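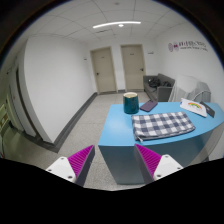
A blue desk with a mug and a phone on it.

Oct 7, 2020

Learning to write letters again

When I moved to Skoltden, I promised my grandmother that I would write to her every month. She has no computer and she does not hear well on the telephone, so a letter is the only good way. I wrote the first one on the train. The second one I wrote in June, and by then she had already asked my mother if I was ill.

It is strange to be slow at something I did so easily as a child. At school in Cledov we had a teacher, Miroslava Kuruc, who made us write to a class in another town. We had to put the date on the right, leave a line empty, and begin with a question about the other person. I wrote to a girl who liked horses and hated soup. I remember nothing else about her, but I still begin every letter with a question.

My first problem was the handwriting. I type all day for my work, and after half a page my hand was hurting. The letters became bigger and bigger and leaned to the left. I bought a better pen, which helped a little, and lined paper, which helped much more. My grandmother wrote back that she could read everything except the name of my street, and that is the one thing she needs.

The second problem was what to say. In a message I can write "all fine, raining" and it is enough. In a letter this looks very poor. I sat for a whole evening with one sentence about the weather. Then I started to keep a small list on the kitchen wall, and when something happens I write down two or three words. "Bus driver singing." "Pears too hard." "Lloyd lost his key again." Lloyd is my neighbor, and my grandmother now asks about him in every letter. I think she worries for him more than for me.

From this list the letter comes almost by itself. I take the words in order and write what I remember. Sometimes I do not remember at all (what was "green hat, Friday"?), and then I put it in the letter as it is and let her guess. She guessed that I had bought one. I had not, but now I am thinking about it.

I also write in my own language, of course, and this was a surprise for me. After some years abroad, I make mistakes. I put the verb where English wants it. I look for a simple word, like the word for "drawer", and it comes only the next morning. My grandmother corrects me in pencil and sends the page back together with her answer. I was a bit ashamed the first time. Now I keep these pages in a box, and I look first for the pencil.

Emrys Probert, who teaches the evening English course I go to, told us that he wrote to his brother for years and never made a copy, so he has only half of the conversation. Since then I take a photo of each letter before I close the envelope. I read an old one last week. It was mostly about a broken washing machine and the price of onions – but I could hear how I was in that month, a little tired and trying to be funny.

The post takes 7 days if I am lucky. Once it took so long that our letters crossed, and we both answered questions which the other had not asked yet. My grandmother liked this very much. She said it was like two people talking in their sleep.

This month I must tell her about the new curtains, the dentist, and the cake that did not rise. I have the envelope ready and two stamps. Lloyd has found his key. It was in his winter coat, so I will begin with that, after the question.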